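## 4. Requesting the voucher and charter records

Your school district, the state education department and every group that takes public money to send children to private schools all keep paper. Some of them keep it where you can get at it. The steps in this section assume you have finished the worksheet in Section 3 and know the name of the program you are asking about, which may have been renamed since you started reading.

1. Write down the full legal name of the office that holds the records. The voucher program in Rilberg, for instance, was run out of an office called Family Pathways, which answered no letters addressed to "the voucher program."
2. Look up the name of the records officer. If none is listed, address the letter to "Records Officer" and let them appoint one.
3. Open the letter template and fill in the date in full, as in June 17, 2024. Some offices reject short dates. Some reject long ones, but they have to say so in writing.
4. Ask for records by type: contracts, invoices, enrollment counts, emails between the office and named lobbying groups. "Everything about vouchers" will get you a bill.
5. Put a ceiling on cost. We use this line: "Please contact me before incurring charges above $25."
6. Send the letter by email and by post. Keep the receipt.

**Note:** Minutes of the Prellell school board go back to 1935 and are typed. Anything after 2000 is in a format that needs a program the district no longer owns. Ask for the older years first if you want to feel good about the process.

### 4.1 While you wait

The clock starts when the office receives your letter, and the office has views on what "receives" means. Log every contact in the tracking sheet, including phone calls in which you were on hold the whole time.
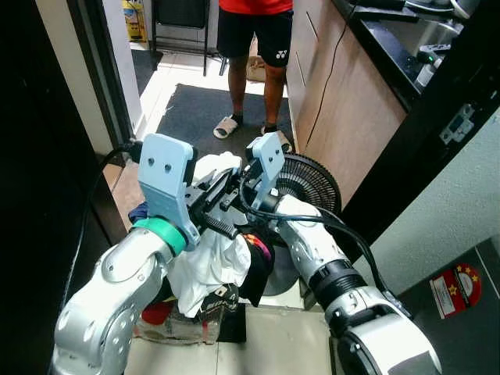
*Two arms, one bundle of clothing, near a doorway.*

7. When the deadline in your state's law has passed, send Letter B. It is the same as Letter A with the word "respectfully" removed.
8. If you are told the records are held by a contractor, ask for the contract. In the Frandsen case this took 2 letters and produced a contract with a clause saying the records belonged to the state all along.
9. If you are told the request is too broad, narrow it by date before you narrow it by topic. A single May, in a budget year, can be very rewarding.

**Caution:** Do not describe what you hope to find. Leif Hedegaard once explained his theory of the Plokholm tax credit in a cover letter, at length -- and the reply addressed the theory, at length, and enclosed no records.

### 4.2 Reading what comes back

10. Number the pages before you read them.
11. Check attachments against the emails that mention them. Missing ones go in Letter C.
12. Mark each blacked-out passage with the exemption cited. If no exemption is cited, mark that too, and enjoy it for a minute.
13. Save a clean copy. Make your notes on another one.

**Note:** Student names must be removed before you share anything, even if the office forgot. Ghazal Asadi keeps the checklist for this and will send it back to you if you skip a line.

If the packet contains nothing but a brochure, go to Section 5, Appeals.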